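Notebook, September, second entry

Reading assessment comparison, Quartey district pilot

Got the full scoring export this morning and I have been grinning at it ever since. 3,248 written responses, grades four and five, all from the short classroom checks and none from the state test. Last spring we were begging schools for a couple hundred. Now we have enough to ask the question properly: can short checks written by teachers and given during normal lessons tell a district the same things as the one long test in April?

Setup, so I don't have to dig for it again:
14 schools, all in the Quartey district
Two checks per unit, one page each
Teacher scores first, then a second reader who doesn't see the first score
200 responses pulled for a third reading by us

I read the third-reading set over two evenings and loved it. The kids write so much more when the passage is tied to something they've been doing in class! One fifth grader used the whole back of the page to argue with the author of the canal passage, and scored low on our rubric because the question only asked for the main idea. Both readers put a note in the margin saying the score felt wrong. I agree with them. The rubric needs a line for answers that go past the question, and I've penciled one in under row 3 for people to pick apart.

Miloslav Slanina ran the first agreement numbers. He used exact match only, no credit for being one point off, and it still looks strong on the retelling items. Inference items are a mess. My guess is the wording of score point 2 ("some support from the text"), since half the disagreements sit right there. He thinks it's the training packet, which has no sample answer for a 2 on inference. Could easily be both. He's going to split the numbers by training date and we'll see.

Trirnodum school sent theirs in late and on the old form, the one with the four-point scale. Do NOT merge these yet. I put them in their own folder with "old scale" in the name. If we can't convert them cleanly I'd sooner leave them out of the first write-up and bring them back in the second round.

Called Gamier Elementary at 10:30 about time. This was the part I was most curious about, because everyone on the state side keeps saying classroom checks eat up teaching hours. The fourth grade team there kept a log without being asked (bless them) and will send a copy. They say the scoring talk after each check has turned into their best planning meeting, and that they moved a whole lesson on cause and effect after seeing the second set. 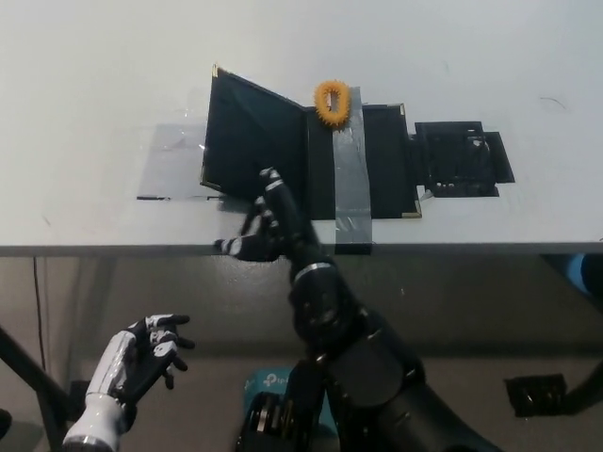
They also asked whether the checks could replace the winter practice test. I said that's the principal's call and the district's, but I'd love to have numbers in their hands before the budget meeting. So the time log moves up the list.

Things still open:
Rubric wording for score point 2, inference
Sample answers for the packet, at least one per score point
Old scale question for Trirnodum
Kids who missed one check out of the pair. Tetano has a lot of these, and I don't want to drop them. Ask whether the makeup copies went out.
Read-aloud support: was it marked on the cover sheet everywhere? I saw blanks.

Added 4:15. Miloslav came by with the split. Agreement on inference is better for the later training group, the ones who got to practice on real student answers. Small groups so far, so no shouting, but wow, I did want to shout a little. He's rerunning it with the blank cover sheets taken out. I'm writing the sample answers tonight and will leave the draft in the shared folder for comments.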